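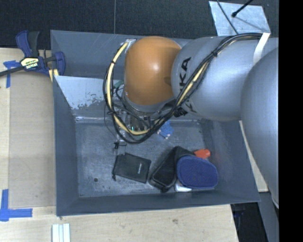

Floods are my favorite thing to teach in this course, and I'm not going to hide it! Today we look at how a river gets out of its channel, why the water arrives when it does, and how the people downstream find out. One idea runs through the whole unit, and that is storage. A drainage basin holds water in its soil, its ponds, its snow and its floodplain, and a flood starts when more comes in than those places can hold or pass along. Think of the grey metal bin under the robot arm. It has four sides and a fixed amount of room, and if you kept pouring water into it you could work out the minute it would spill. A real basin has soft, leaky sides and a drain whose size changes with the weather, so the same sum gets much more interesting.

Unit 4: River floods and flood warning

Readings: Correia, chapters 6 and 7. Skim 6, read 7 slowly (the section on tributaries is wonderful).

1. Three kinds of flood

River flood. Rain or snowmelt over a wide area, over days. The river rises slowly and falls slowly. You usually get a warning measured in hours or even days.

Flash flood. Intense rain on a small, steep or paved area. The rise can take minutes. Most flood deaths in cars belong to this group, and we'll come back to that in section 5.

Coastal flood. Wind and low pressure push the sea onto land. We leave this one for Unit 6 in October.

2. Reading a hydrograph

A hydrograph is a line showing how much water passes one point over time. Learn these words now and the rest of the unit gets easy:

Base flow: what the river carries between storms, fed mostly by groundwater.
Rising limb: the climb after rain begins.
Peak: the highest flow.
Lag time: the gap between the middle of the rainfall and the peak.
Falling limb: the slow way back down.

A short lag time means water reached the river fast. Pavement, bare rock, frozen ground and soil that is already full will all do it. Forest and wetland stretch the lag out, and the peak comes down as the curve spreads. Draw both curves on the same axes when you study. Seriously, draw them by hand!

3. Case study: the Painemal at Lonov

The town of Lonov sits just below the place where the Jisturden joins the Painemal. In a normal week the Painemal carries 500 cubic feet per second past the town bridge. In the flood we're studying it peaked at 3000.

The rain itself was heavy but not a record. What made the difference was timing. The Jisturden is short and steep and normally sends its peak through town well ahead of the main river. This time the storm moved downstream, at nearly the same speed as the water, and the two peaks reached the junction together. I love this case because you can see the whole thing in the gauge records, once you lay one on top of the other.

Lonov had 598 homes on the floodplain. Water got into 580 of them. The other 18 stand on an old river terrace, only a few feet higher than their neighbors, and you can pick the terrace out on the contour map if you look along the south bank.

4. The warning chain

Gauge, forecast, decision, message, action. Every link takes time, and the total has to be shorter than the lag time or the warning is no use to anyone.

At Lonov the gauge and forecast worked well. The message was slow. The sirens in the Vamis district were tested monthly, so many residents took the real one for a test. Hicham Abdel Hamid's guest lecture covers what the county changed afterward, including spoken messages and door knocking on the lowest streets. Bring questions, he enjoys them.

5. Moving water and cars

Six inches can knock an adult down. A foot will float many small cars, and two feet will carry off most vehicles, pickups included. Roads under floodwater may also be washed out where you can't see it.

For next class

Work out the ratio of peak flow to normal flow at Lonov. Then sketch what the hydrograph might have looked like if the storm had moved upstream instead, and write a paragraph defending your sketch. Pencil is fine. Bring the contour map, we'll need it for the levee exercise.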